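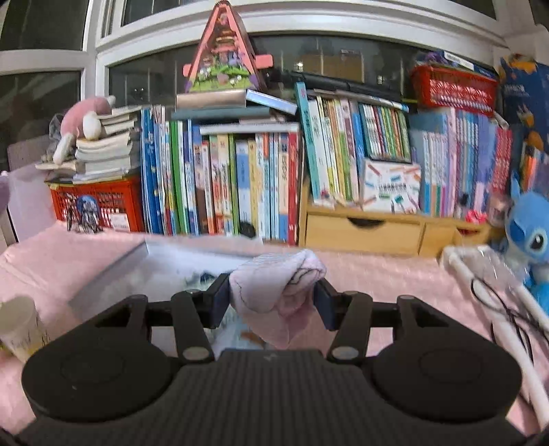 September, open day notes. Writing this up at 9 p.m. with sore feet, so forgive the order.

Doors opened at ten and we had 212 people through by closing, which is 17 more than last year's sheet says. Perrine Cordier had the front desk, I had the cloth demo with the hand-held gripper, and Blandine Moulin ran the arm on the back bench. The cloth demo is the one where you grab a crumpled cloth, pick it up and try to lay it back down flat. Sounds like nothing! Adults gave up faster than kids did.

Things to write down before I forget:

Thin cloth is still the hard case. The pads want to pinch two layers at once when it's folded over on itself, and then you're carrying a lump. People who came in low and almost sideways did much better than people who came straight down (me included, I've been teaching it wrong for months). One girl worked out that you can drag the edge against the sheet until it bunches up a little, then close. Blandine wants to try that on the arm and I think she should.

A quilted surface beats the bare bench. We tried both in the morning, and on the bench the cloth just skated away from everybody. Keep the quilting for next time.

The arm did 200 pick attempts over the day on the Sabatier controller and logged 89 as clean. Blandine says that's low – I say it was a noisy room with people leaning on the bench. We'll rerun the same set on our own before anybody puts that number on a slide.

Left pivot on gripper B felt stiff by mid-afternoon. Backed the screw off a quarter turn and it was fine after that, but somebody please look at it properly. Spare pads are in the Groketach drawer, second one down.

The two visitors from Sastemgate stayed for most of the afternoon and asked the best questions of the day, mainly about how we decide a grasp counts as failed. We don't have a good written answer. Perrine and I ended up giving them slightly different ones, a bit embarrassing, so that goes on the list. I told them a slip followed by a regrasp is one failure and one success. Perrine counts the whole thing as a single try.

To do:
Write down the failure rule, one page, Perrine and me.
Send the Graltico people the pad drawing they asked for.
Rerun the arm set, Blandine.
More stools. We ran out before noon.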